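Block library opens its doors in Triltthorpe

TRILTTHORPE, 4 July 2024 — If you have a bucket of building blocks sitting in the attic, the new block library on Dokum Street would love to have it. The lending room opened this week in the old Skomach shoe store, and families were already lined up along the sidewalk when the door was unlocked.

The idea is wonderfully simple. You sign up for a card, pick out a case of blocks, take it home and build whatever you like. Cases go out for 30 days and can be renewed once if there's no waiting list. Cards are free for anyone who lives in town, and people from out of town are welcome to come in and play at the tables for as long as they want.

Han-gyeol Myung came up with the plan last November after cleaning out her parents' basement and finding more sets than her own two kids could ever use. She put a note up at the grocery store asking if other people had the same problem. They did! By spring her garage was full, and she had to park on the street.

"I thought I'd get a few shoeboxes," Myung said. "Then somebody pulled up with a trailer."

The library starts out with 60 cases ready to borrow. Sorting is still going on in the back room, where donated blocks get grouped by color and size and put away in plastic cases before they go out on the shelves.

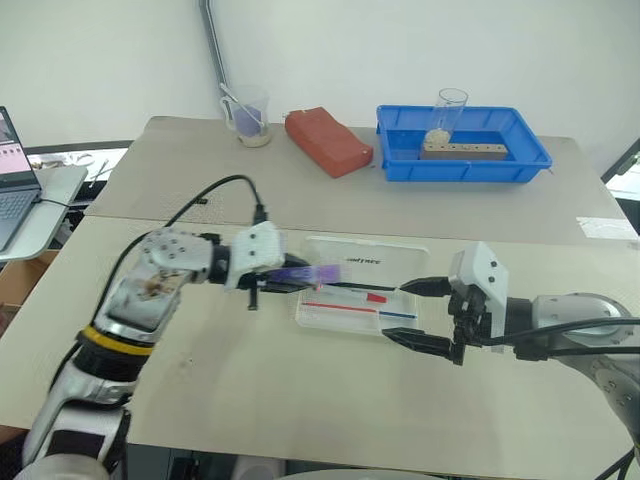 Ju-won Heo runs the sorting and is very happy to talk about it. He likes to keep the see-through colors apart from the solid ones — they're the first thing kids ask for — and he has a soft spot for anything that fits no known set. Those go in a drawer labeled "Mysteries," and visitors are invited to have a guess. One piece has already been claimed by a nine-year-old who recognized it from her cousin's castle.

The move into the store cost $3,368, most of it for shelves and paint. A bake sale and a pancake breakfast covered $1,019, and the rest came from donations dropped off at Strömberg Hardware, which also lent the ladders.

Missing pieces won't get anyone in trouble. Borrowers are asked to jot down what's gone on the slip inside the lid, and Heo will look for a match in the spares.

A family building afternoon is planned for later this month, with a long table set up for a model of Main Street. Myung has already called dibs on the water tower.

Block donations can be left at the side door during opening hours. Please wash them first, and no batteries.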